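Cirnico: registo de correntes de ar e perdas de calor em casas antigas

Ficha do conjunto de dados, versão 4

O que é

Um conjunto de leituras de temperatura e humidade recolhidas em casas de Lulcombe, quase todas anteriores ao vidro duplo, acompanhadas das respostas dos moradores a um questionário curto. Foi compilado por Zsófia Barta e Dean Rowbotham. Eu, Tracey Pilkington, herdei a manutenção e a tarefa ingrata de escrever esta ficha.

Quem chegou à procura de uma prova de que calafetar janelas corta a fatura ao meio pode parar de ler. Os dados não mostram isso, e desconfio bastante de quem diz que os seus mostram.

Conteúdo

leituras.csv: uma linha por sensor, a cada 30 minutos
casas.csv: tipo de parede, orientação, ano declarado de construção
respostas.csv: questionário aos moradores, com texto livre
notas.txt: correções feitas à mão, nem todas justificadas

O ano de construção é o que o morador disse. Marjorie Kettle comparou parte deles com o registo predial e encontrou diferenças de várias décadas. Não os corrigimos, porque o registo também tem erros conhecidos e trocar um palpite por outro não me pareceu progresso.

Recolha

Cada casa recebeu sensores Akanda, colocados pelos próprios moradores. As instruções pediam um sensor junto a uma janela e outro no centro da divisão, longe de radiadores. Quantos cumpriram, não sei. Há séries com picos de temperatura todos os dias às 7h que cheiram a radiador por trás da cortina.
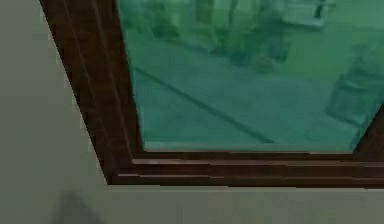

A coluna «conforto» merece ainda menos confiança. Vai de 0 a 10 e foi preenchida pela mesma pessoa que paga o aquecimento, muitas vezes depois de ter gasto dinheiro em obras. Poppy Horrocks defende que a média por rua continua a ser útil. Eu deixei a coluna ficar, mas não a usaria para nada que tenha consequências.

Limitações conhecidas

Os sensores não foram calibrados entre si. Dois aparelhos lado a lado podem discordar mais do que as diferenças que algumas pessoas gostariam de publicar.

Quase 100 séries têm falhas longas em agosto, quando muita gente foi de férias e deixou acabar as pilhas. A versão 3 preenchia essas falhas por interpolação. Retirei tudo.

Não há medições de caudal de ar. A palavra «corrente», nas respostas, significa o que cada morador quis.

O modelo Gorkon, distribuído à parte, foi ajustado com a versão 3 e ainda não foi refeito. Os coeficientes que circulam por aí incluem os valores interpolados.

Utilização

Serve para ensino, para testar código de limpeza de séries temporais e para comparar uma casa consigo própria ao longo do inverno. Para comparar casas entre si, peço que leiam primeiro notas.txt até ao fim.

Erros e dúvidas devem indicar o código da casa e o número da linha. Mensagens a dizer apenas que «os valores parecem baixos» ficam sem resposta.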